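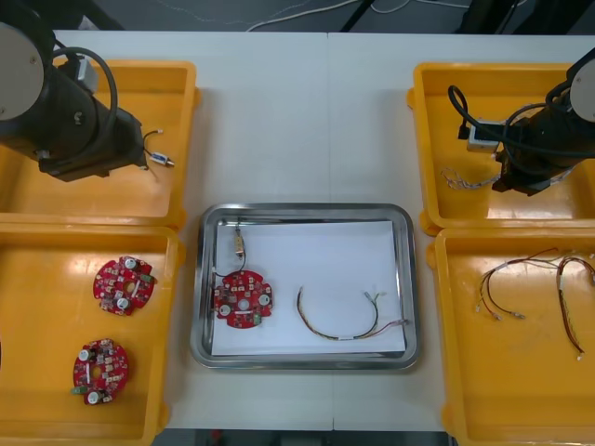

Storage of small electrical parts in a shared workshop

Posted by Skarley, October 2020

Our residents' association keeps a repair room in the former chapel hall at Brenham, built in 1917. Members have left us a large quantity of small electrical parts, at present held in biscuit tins. We should be grateful for advice on how these ought to be sorted and labelled, and on whether lidded boxes are to be preferred to open trays. Our budget is £40.

Aslak Boström

Open trays are suitable for parts in regular use. Lidded boxes should be kept for anything held longer than a month. I would recommend the following practice.

Each tray should hold one kind of part only. Components with leads attached should be laid in a single layer, as the wires catch on one another when heaped. Circuit boards are best handled by their edges and kept away from loose screws.
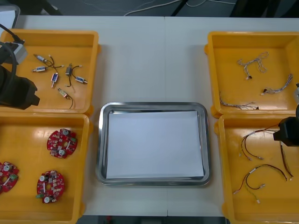
Yellow plastic trays with a steel tray between them. Small solenoids are in the upper left tray.

Labels should be fixed to the tray and not to the lid, and should give the name of the part and the date of receipt. A written list should be kept by the door. Our own list at Plosel has 600 entries and is checked every September.

Shawky

We use old ice cream tubs and they are perfectly adequate. Masking tape will serve for the labels, although it does peel in a damp room. Please remove any batteries before storing anything. Two of ours leaked and the shelf had to be replaced.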